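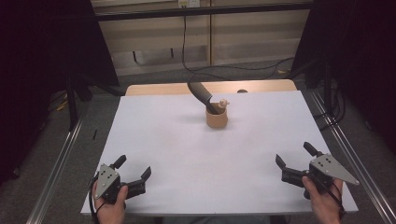
Can you build a pair of hand-held grippers in a shared workshop without a machine shop behind you?
Plenty of people now do, with a 3D printer, a drill press and some patience over the wiring, and a small group in Munden has just finished a pair of its own.

Munden workshop finishes its first pair of grippers
2 February 2019

Members of the Rakel shared workshop in Munden have a working pair of hand-held grippers, and they are already putting them through their paces on the tabletop.

The project, called Volus, began in July as a one-person build at home. Blair Nisbet wanted a gripper that could be carried in the hand, so that a person could try out a grasp and record it before asking a robot arm to do the same thing. The first version filled most of a kitchen counter and had to be packed up every evening before dinner. Moving to Rakel gave it a bench and, even better, a crowd of people who like to argue about hinges!

Each gripper has a black body, two black fingers and a silver metal plate shaped like a triangle. The plate is full of small screw holes, and members say that has been the best decision of the whole build. Parts can be shifted, swapped or added in a few minutes, and so far every new idea has found a hole to go in.

"I drilled far too many on the first one and I'm so glad I did," Nisbet said. "We've moved things every single week. The day the second one closed as smoothly as the first, I think I yelled."

The fingers are on their fourth shape. Earlier sets were too thick at the tip and pushed small things over before they could close on them. The new ones open wider and taper more, and the group is trying them on everyday bits and pieces: small cups, tools with ribbed handles, anything light with an awkward outline. A tool standing at a slant in a cup is a favorite test at the moment (harder than it sounds, with one gripper to steady the cup and the other to lift).

So far the log holds 2185 recorded grasps, well past the 2000 the group had hoped for by the end of winter. Of those, 341 were made with both grippers working together, and members want a lot more of that kind. The recordings will be used to program a small arm that Nisbet is building at home, which has a shoulder and an elbow but still needs a wrist.

Cables are next on the list. The grippers are wired, and anyone who has used them for an afternoon has an opinion on where the cord should leave the body. One member, who goes by Nakajima on the workshop's message board, has drawn up a new strain relief clip and posted the files for the others to print.

Rakel members who want a turn with the grippers can sign up on the sheet by the drill press. The drawings for the plate and the current fingers are in the project binder on the shelf next to it.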